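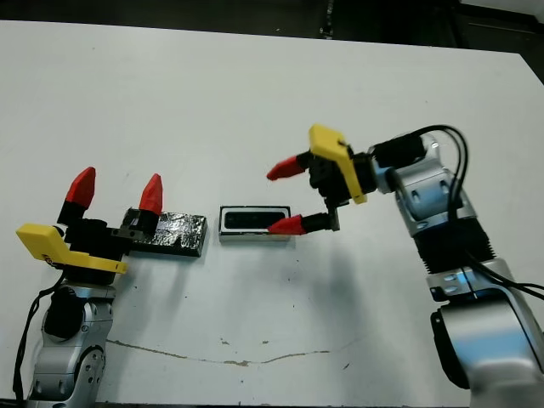
Drimer, May

Re: [two-arm-list] Recording two-arm tasks: by hand or by headset?

Hello all,

Yusri's message has been sitting in my inbox longer than it should have, so I'll quote the parts I can answer and leave the rest.

Yusri Siregar wrote:
> We have two arms facing each other over a table and want to record
> demonstrations of a small handling job. So far one person has been
> pushing the left arm through the motion by hand while a second person
> does the right. It works for slow moves but we get in each other's way
> and our hands end up in half the recordings. Has anyone on the list
> switched to remote control for this sort of thing? How long before the
> operators were any good at it? And do you bother with the wrist
> cameras?

Yes, we switched. We started by hand as well, at the old Clirkon site, and gave it up for two-arm work after the first month. For one arm I'd still do it by hand, particularly if the job has a lot of pushing in it and you want to feel the contact. With two arms you need two people who think alike, and every recording shows it. One side waits for the other, and then the model learns to wait.

We now run both arms from one operator with a headset and a controller in each hand. Our current job uses a foil-wrapped block and a smaller framed piece. The left arm takes the block, the right arm handles the framed piece, and the two are brought together over the table. Not much of a job, but it has most of the things that trip people up: a shiny surface, two parts close together, and fingers that can touch each other if you rush. 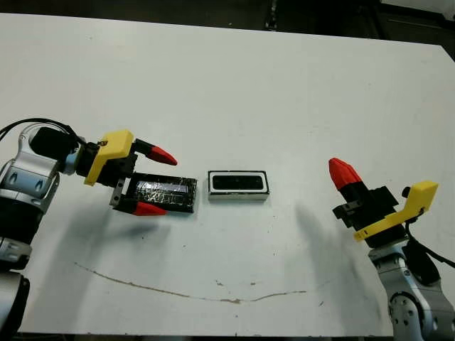
The approach is where new operators lose time. They come in with the fingers already half closed, clip the corner of the block and turn it. Then they chase it. I tell them to open fully, stop over the part, drop straight down and only then close. If the block turns anyway, end the recording and set it up again. We used to let people recover and keep going, and those recordings did us no good until we split them into their own set. You do want some recoveries, but you want to know which ones they are.

On how long it takes – 90 minutes of practice before we save anything. After that most people are usable, though not fast. Qistina Nair has done the most hours here and her advice is to keep your elbows on the armrests and move from the wrist, and to take the headset off after every five recordings whether you feel fine or not. We ignored the second part in the first week and the late recordings were visibly shakier.

For scale, the last batch was 184 recordings. We threw out 51. Most of those were dropped or twisted blocks, and the rest were the idle arm drifting into the way of the working one. That last one is worth a rule. Whichever arm isn't working should be parked clear of the middle, in the same rough spot every time, and the operator should check it before starting.

To your question about wrist cameras, yes, keep them. The head camera loses sight of the far fingertip as soon as the gripper tips over, and foil glare can wipe out the edge of the block. Do check what else the wrist cameras take in, though. Ours see a good part of the room whenever the arm is raised, so everyone who sits in there has been asked whether they mind.

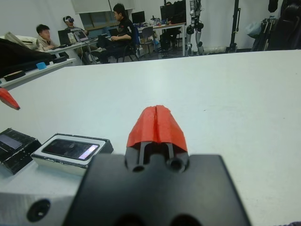
Right wrist camera, looking across the table to the desks.

We crop the top of that view before training. I can't prove it helps, but the crop costs nothing and it keeps people's faces out of what we share with the Sinel group.

> Also, do you mark the start positions on the table?

No. We did early on, with tape, and the policy got very good at going to the tape. Now the operator puts the parts down by eye somewhere within reach of the correct arm and changes the angle a bit each time.
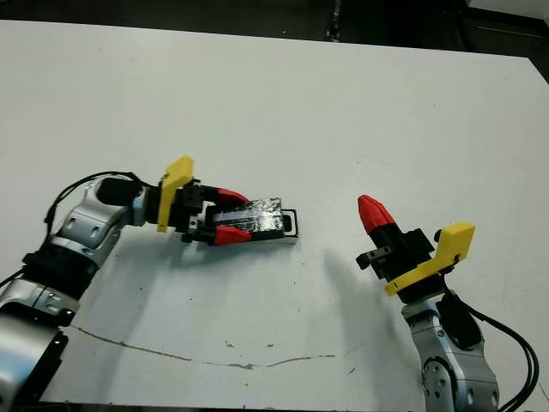 Grip force is the other setting I'd look at before you record anything. Too tight and the foil creases more with each run, so by the end of a session your block doesn't look like the one you started with. We re-wrap when it gets bad and write down which recording it was at. Close on the long edges, near the middle, and lift a little before moving sideways.

If you want our operator notes I can send them off-list. They're two pages and need a tidy. The controller settings are specific to our arms, so take those as a starting point only.

Does anyone else have a decent way of logging when the operator switches their attention from one arm to the other? We've been doing it from the recordings afterwards and it's slow.

Regards,
Ong
Drimer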